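Bench notes: six weeks with the Silov two-arm kit

I promised in the last issue that I'd report back on the Silov bench kit once we'd had a proper go with it, and a few of you have been chasing me (fair enough!). So, after six weeks of poking, swearing and a surprising amount of tea, I've got opinions.

Quick reminder for anyone who skipped the last one. Silov sell the kit as a package: two arms, two grippers, the control box, a year of their Ukano software and a setup visit. You can buy the lot or rent it by the month from Zavdale, and that's what we did, at 786 a month before VAT. The setup visit was great, I have to say. The chap arrived at nine, had both arms moving before lunch and left us a folder of notes that I've already spilled coffee on.

What we wanted to know was simple. Can it do the dull bits of a small lab's day, the picking up and putting down, without one of us standing over it? We're a tiny outfit and can't stretch to one of those big sealed cabinets, so something that works on an ordinary table sounded lovely. 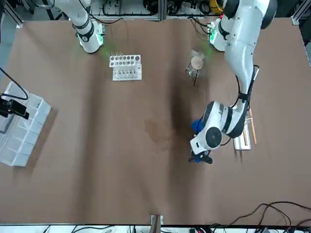 Teaching it a new job is the part I enjoyed most, and it's the bit I'd show anyone who's wavering. You take hold of the arm, move it where you want it to go, save the point in Ukano, and carry on until you've got the whole run. My first one took me most of an afternoon and my latest took less time than my sandwich. Do think hard about your layout before you start, though, and leave more room than you reckon you need. With the test tube rack standing between the two arms like that, either of them can get at it, but the left one has to stretch a long way to work further down the table, and that big white wrist takes up a lot of space when it's down by the paper. I've moved things about more times than I'd like to admit, and every move means saving your points again. Also, cables! There are black cables draped over the corner of the table and along the bottom edge, and I'd love Silov to include a few decent clips and a bit of trunking in the box.

The grippers are good with small things once you've got the force set properly. The default is too strong for my liking, so turn it down before you go near any glass. Ukano itself is a mixed bag: clear screens, nice big stop button, but it logs you out after 5 minutes and the help pages read as if they were written for a different version. Support answered every email within a day, mind you, even the daft ones.

Over the whole trial we logged 1052 tube moves. Most of the failures were in the first fortnight and most of those were my fault (wrong height, wrong rack, once the wrong job entirely). It still isn't as quick as a person with two good hands and a radio on. I'd leave it running while I did my paperwork, but I wouldn't go home.

Would I buy one? Not yet. We're keeping the rental going for another month so I can try the Rugemalira add-on, a softer set of fingertips that's meant to help with lids. If you're near us and fancy a turn on it, drop me a line and I'll put the kettle on.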